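December, 14:20. Desk setup, Votdale room

Moved the monitor back to the long desk this afternoon. The previous position on the side shelf put the screen too high for log reading, and the neck has no useful height adjustment. Base now sits flat on the desktop, centered. No wobble when typing on the same surface.

Log window set to dark background, small font. Scrollback limit raised to 1,000 lines; the old setting lost the start of the Urkov job before I could copy it out. Window kept to the upper part of the screen with the rest left blank for now. Text is readable from the chair at 40 percent brightness. Tried 12 percent, too dim with the overhead light on.
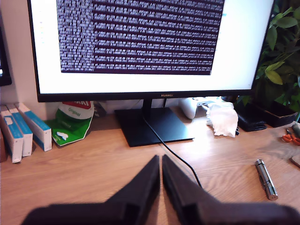
Monitor on its stand, terminal window open. White boxes with blue edges at left, against the wall.

Cable still crosses the desktop in front of the base. It should go behind and down the back, but the clip I had is the wrong diameter. Isamu Murakami has a bag of the larger ones in the Irklow cabinet. Leave the cable as is until then and keep cups off that side.

The three boxes stay upright by the wall. They lean a little. Do not stack them flat, the labels get scuffed and Rojanasak will not take them back in that state. Return form is not filled in yet.

15:05. Restarted the log job with the new scrollback. First 40 lines match the previous run, then the timestamps drift by one second. Probably the clock sync on the host. Not chased further today.

To do: cable clip, return form, check clock sync against the Urkov host.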